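**Wiltesden, February 7, 2021** — Stoleo has released version 12 of Flulik, its motion planning software for robot arms that work in homes, stockrooms and other cramped places. The new version is available to all current license holders as a free update.

The main change is in how Flulik plans a move once the gripper has hold of something. Earlier versions planned for the arm alone and added a fixed safety margin for the object. Version 12 adds the object's own shape and tilt to the arm model and checks both against nearby walls, doors and shelves. The planner can now use gaps it would have rejected before.

Flulik 12 also ships with Rolland, a simulator that used to be sold as a separate product. Users can build a room, load their own arm and run the same planning code they will later run on hardware. The standard test set has 591 tasks, most of them pick-and-place jobs with household items. Each task can be repeated with small changes to the starting position, up to 3000 runs per batch.

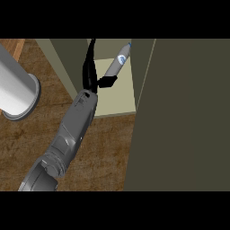 Farzana Qureshi wanted to know during the preview period whether a plan that passes in Rolland can be trusted on a real arm, given that a plastic bottle gives a little when it is squeezed and a simulated one may not. She asked that the limits be written down where users would find them.

Stoleo has done so. Rolland treats held objects as rigid, and the manual now says this on the first page of the simulator chapter. The company advises running every new task at reduced speed on hardware before normal use. Support for soft objects is planned for September.

"Tight spaces were the most common complaint in our support mail," said Kamran Lashari of Stoleo. "People had arms that could physically make the move, and our planner kept saying no."

Other changes in version 12:

- Failed plans now report which two surfaces were too close
- Grasp settings can be saved per object — and shared between projects
- The log viewer opens files from older versions without conversion

A trial copy, limited to 100 planning calls per day, can be requested from Stoleo's sales office in Wiltesden.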